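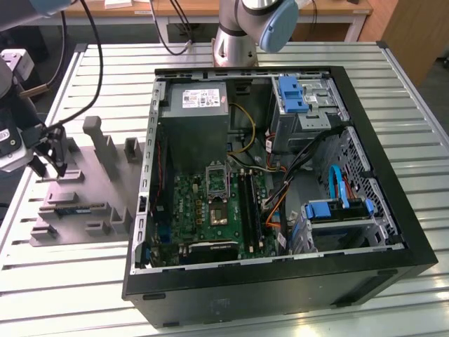 Ratree Boonyarit wrote:

> I don't see the case for waiting any longer. We strip and refit
> the same kinds of desktops at Skerkstead week after week, and it's
> the dullest job in the building. Reseating memory is a
> straight push. If an arm can't manage that by now, when will it? And
> if it can, why are we still talking about it as if it were years off?

Oct 6, 2018
From the repair-floor list

Ratree, I think the straight push is the part that works. My trouble is with everything before it.

A memory module lying in a slot of a printed fixture is a fair start. The gripper comes down on it from above and the part is where the program expects it to be. On our benches the modules come in a tray, or in a bag, or still in the old machine with a cable lying over the slots. Somebody has to put them in the fixture first. If that takes as long as putting them in the board, we haven't saved anything.

Then there are the cables. A person moves a bundle of wires aside with the back of a hand and doesn't think about it. I have not seen an arm do this well on a case it hadn't been set up for. Two arms ought to help - one holding, one placing - but then you have two things to keep from hitting the drive cage.

Kivon quoted us in March for a cell that would do memory only. Their figure was 21 machines a shift. One person on our floor does 44, and that includes wiping out the dust and writing up the ticket. The quote also left out fixtures, and we see enough different boards that we'd be printing new ones all the time. Stivon's offer was cheaper but they wanted us to commit to 2 case models for a year, and we can't promise that.

Where I do agree with you is on the big lots. If the Thongdee contract comes through, that is around 4,000 desktops, all the same model. For a job like that I would look at it again. Same case, same board, same slots, and the setup gets paid for over the whole run.

For mixed work I'd leave it to people for now. Same answer I'd give about folding laundry or loading a dishwasher, which came up on here in the other thread. The motion is fine. It's the mess in front of it.

Does anyone have the slot spacing for the Thongdee boards? I'd like to see if one fixture would cover them.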